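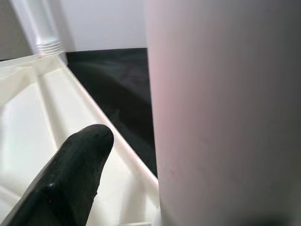 ok Preltent patch is live, 301 MB on phone, client restarts itself once so dont panic

first thing - Ammann got nerfed. again. her counter used to hit before the enemy's second swing, now it hits after. so she just dies. cool

January 27, 2020 notes say "adjusted for arena balance". arena balance of what, she was on maybe every other defense team in September and then everyone built archers

ok good stuff. Stullitz map is back!! the snow one with the two bridges. reward is 5 gold keys first clear, then 2 a day til the event ends

hard mode Stullitz: do NOT rush the left bridge. cavalry spawns turn 3 right behind you. lost my healer finding that out

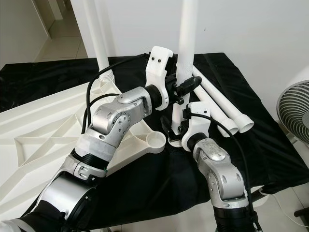 anyway park everyone on the fort tiles, let them come, push on turn 5. cleared it with no dupes and a level 40 thief so its doable

new banner is Darkel, axe, armored. 253 orbs saved and I'm not spending them. writing it here so you can all yell at me later

Darkel's base kit is kinda mid? big attack, speed is terrible, and the skill that fixes it is locked behind the second refine

also they moved the stamina potions into the shop tab. why. took me forever to find them

bug watch - auto battle freezes if you mute sound during a cutscene. closing the app fixes it but you lose the stamina

if anyone has a free to play Ammann build that still works send it, mine is at 2 wins this week and I'm kind of attatched to her

edit: its the RIGHT bridge on normal mode. left is hard mode. sorry to whoever just wiped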